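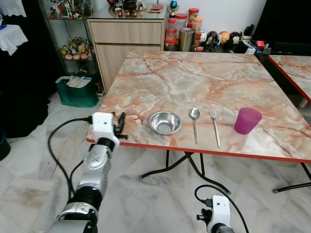 The membership drive closes Friday, and the Grullcombe Merchants' Association still has fewer paid-up names than it has opinions on parking. I've read all of the parking ones. The bigger matter is the fall supper, which Macarena Vidal has moved from the hall to the back room at Marín. Places will be set plainly: a steel bowl, a spoon, a fork and a magenta plastic cup, at a folding table with a marble-patterned top. Anyone hoping for stemware should take it up with whoever set the ticket price in August, and I believe that was us.

On to the directory. Tamsin wrote last night:

> Are we really printing 700 copies again? Two boxes of the last one are still under my counter, and one of them is holding the door open. Also, Mudis is listed under Plumbing. They sell shoes.
>
> Tamsin Kincaid

The answer to the first part is yes, unless someone objects by Friday. The printer charges nearly the same for half as many, and the new one has the bus times in it. Mudis has been moved to Footwear, where they will be alone but correct.

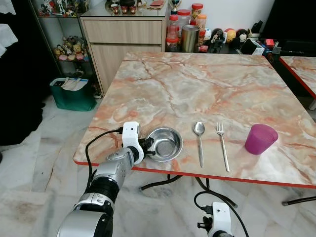
Macarena wants it noted that the directory should go to the motel and the library before it goes to members, on the grounds that members already know where their own shops are. She would also like the map to show Vukham Street as one-way, as it has been for years.

I have no quarrel with either. The map is the old one with a correction glued on, and the glue has had a long life.
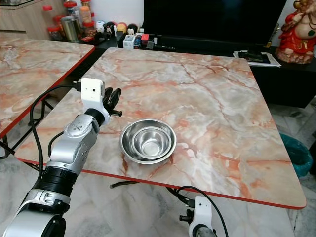 As for dues, the rate stays at $27 a year, or $17 if you joined after the summer sidewalk sale. Checks go in the slot at the office, please — the slot on the left. The one on the right belongs to the dentist, who has been very decent about it.

One more item: holiday window hours. We voted for late opening on Thursdays, and then half of those who voted for it asked me to be excused.
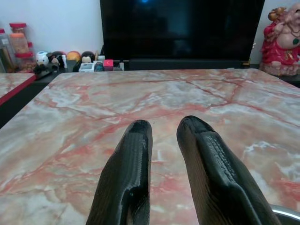
Tamsin's view is that late opening only works if the whole block does it, and that she isn't going to sit there lit up like a lighthouse between two dark stores again. She proposes a sign-up sheet with names on it, posted where customers can read it.

I'll bring the sheet on Friday. Bring a pen, the office one has gone.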